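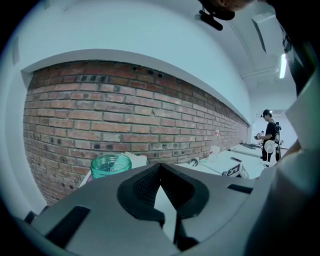
Repointing means raking out failed mortar and packing the joints again. Older brickwork needs a lime mortar, as a hard cement mix traps moisture and the brick faces come away over winter. A long run of exposed red brick like this one should be worked in short lengths. Before starting, scrape a joint with a key: if it falls out as powder, it needs replacing.

Rake out to twice the joint height with a plugging chisel. Keep the disc cutter off the upright joints — it will nick the bricks above and below. Brush out the dust and mist the wall with a hand sprayer.

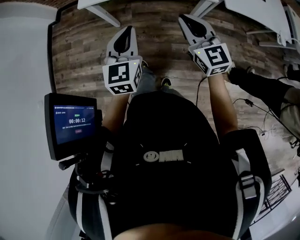
Leave it until the surface water has gone in. The brick should look dark but not shine. Mix 2 parts sharp sand to 1 of lime putty, adding no water at first. Ivan Hladun, who repointed the Melnychuk yard at Plemcombe in September, beats the mix with a pick handle until it sticks to an upturned trowel.

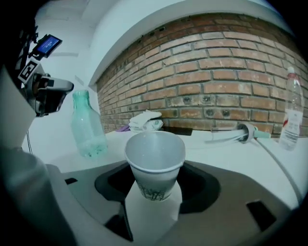 Press the mortar in with a narrow pointing iron, back of the joint first. Fill uprights before beds. Deep joints go in two passes, with a day between. Finish flush, and do not smear the faces.

When the mortar takes a thumbnail mark but not a thumbprint, tap it with a stiff churn brush. Hang damp hessian over the work and keep it damp for 5 days.
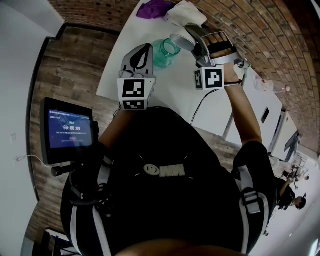

Can lime pointing be done in frost?
Wait for spring. Fresh lime needs over 5 degrees, day and night, until it has hardened.

Page last changed October 29, 2003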